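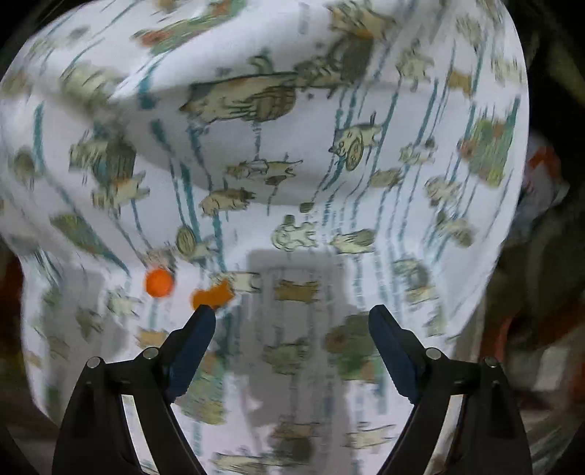
Orange bleed on white printed cloth, can it be saved?
Posted in Laundry and Fabric Care, October 9, 2026

I have a large white cloth printed with cartoon cats and baskets, with bits of green foliage and broken teal lines. I use it as a throw over the couch. It went through the wash with an orange kitchen towel, warm cycle, regular powder. The background now has a bright orange round spot left of center. The cats already have some orange and tan in them, so it is hard to tell what is dye transfer and what is supposed to be there.

I have not put it in the dryer. The store where I bought it is gone and the care tag only says machine wash. Can I use a color remover, or will that take the cats out too? I would like to keep the print even if the white never comes all the way back.

Fevenora

Do not use color remover on it. Those products strip dye in general and they don't know which orange you want gone. Same with chlorine bleach.

What I would do is an oxygen bleach soak. Check the label to be sure it says safe for colors. Test first on a corner that has some green and some brown in it, because the dark outlines are usually fine and the greens are what fade. Put a few drops of the mixed solution on, wait 30 minutes, blot with a white paper towel. If color comes off on the towel, stop there.

If the test is clean, fill a tub with cool water and dissolve the powder completely before the cloth goes in. Push it under so there are no air pockets - a big cloth will puff up and the parts above the water come out a different shade. Soak for 8 hours, then rinse and wash alone on cold. Let it air dry and look at it in daylight. You can repeat the soak if it got lighter but isn't gone. Mine took two rounds, on a tablecloth with a blue border.

To sort out what is print and what is stain, look at the back. On most printed cotton the design is paler on the back, while a bleed shows about the same on both sides.

Miraritz

I just wash with color catcher sheets, 4 at a time. Works sometimes.

Cirnus

Agree on keeping it out of the dryer. Also wash the orange towel by itself from now on. I had a red one that was still bleeding after 9 washes and I ended up using it for the car.

Aaltonen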